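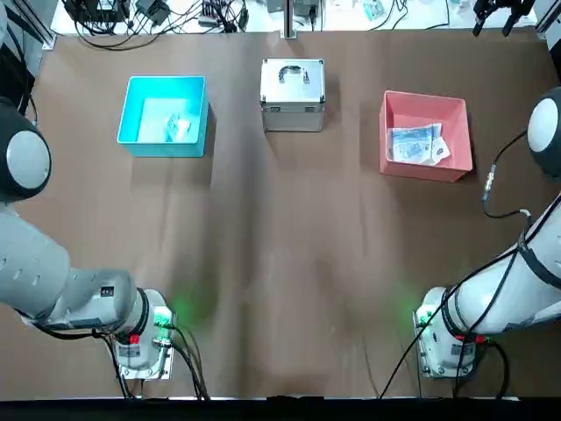 Safety rules for bench robots are mostly written by people who would like the robot to be bought, and I went to Plekham expecting to hear them defended. The woman who met me has spent eleven years signing off small robot cells, first for a maker of packing machines and now for Plekham, which gets paid whether the answer is yes or no. She asked me not to print her name, as some of the firms she talks about are still clients. We talked beside a bench used for cash handling trials, two white arms bolted down at the near side, a metal case with a handle standing between a turquoise bin and a pink one, and a few banknotes lying in the pink one. A green light glowed on the base of each arm. I asked her what the green meant.

"Ask the manual," she said. "On one make it means powered. On another it means ready to move, and on a third it means no fault, which is a different thing again. People look at green and think safe. I've watched someone lean right across a bench on the strength of a green light."

She would like a rule about that. At present, she says, the guidance she works to has pages on emergency stops and very little on what a tired person takes from a lamp. I said that sounded like a job for training. She didn't think much of this. "Training is where you put a problem you've decided not to fix. You get everyone to sign a sheet and the sheet goes in a folder."

I had read the Prediner code of practice on the train. It runs to 2932 numbered clauses if you include the annexes, and I admitted to her that I had given up somewhere in the section on floor markings. Had she read it all?

"Twice. It was written for big machines behind fences and then stretched. Somebody went through and put 'or bench-mounted equipment' at the end of the sentences. So you get a clause telling you to leave a walkway between the robot and the wall, and the robot is on a table. What's the walkway for? Mice?"

Her own list for a bench with two arms fits on one side of paper. I asked to see it and she showed me, though she wouldn't let me copy it out whole. The first item is cables. Nothing loose where an arm can reach it at any point in its travel, and that is to be checked by moving the arm slowly by hand and watching, with the drawing left in the drawer. The second is that the two arms must stop together. If a person hits the button because of the left arm, the right one must not carry on with whatever it was doing. She has failed benches for that, including one where the supplier argued that each arm met the rules separately.

"And each arm did. That's the trouble with certificates. You can buy two certified things, screw them to the same table and get something that has never been looked at by anyone."

I put it to her that assessors would say that, being paid by the look. She laughed and said yes, fair enough, and that I should write it down. She then said the fee for a second look at a bench is less than a client spends on the table. I have no way of checking this. She wouldn't show me an invoice.

We moved on to Rácz, a supplier whose brochure promises arms that are "safe to work beside from day one". The claim rests on a limit to how hard the arm pushes when it meets something. She has no quarrel with the limit. Her quarrel is with the brochure. A gentle arm holding a sheet of card is one thing, she said, and a gentle arm holding a blade is another, and the brochure covers the arm. "What's in the gripper is your problem. It says so on page nine, in grey."

Rácz also quotes a trial of 1596 hours without an injury. I asked if that impressed her.

"How many people were in the room?"

I didn't know. The brochure doesn't say.

"Then it's a number of hours. An empty room is very safe."

What she wants published is near misses, and here she became more careful. Plekham keeps its own log, which stood at 373 entries when I asked. Most are dull: a sleeve brushed, a bin knocked off its mark, an arm started by someone who thought they had picked a different program. None is public. Clients agree to the log on condition that it stays shut, and she thinks that without the condition there would be no log. I said that this made it a secret safety record, which seems to me a poor sort of safety record. She said she would rather have a secret one than none. We went round this a couple of times and neither of us shifted.

Cash work has its own difficulties. The rules for handling money want everything locked away and everything watched. The rules for robots want a person to be able to get in quickly. On one job, she told me, the lock fitted for the money meant that the nearest stop button was on the wrong side of a door. Both sets of paperwork had been passed, by different people, in the same month. The door was changed after she wrote to both of them.

I asked whether things are better than when she started. The arms are, she said. The buttons are bigger and they work. She has visited more than 300 benches and can remember when the stop was a switch on the wall behind the coats. Paperwork has grown faster than anything else, and she doesn't believe the two are connected.

Before I left I asked what a small firm should do if it can't afford her and won't read Prediner. "Stand there for a morning," she said. "Watch where people put their hands when it stops halfway. Then go and write your rules."

Prediner was sent a list of questions about the bench clauses and replied that a revision is planned. It gave no date.

1 July 2021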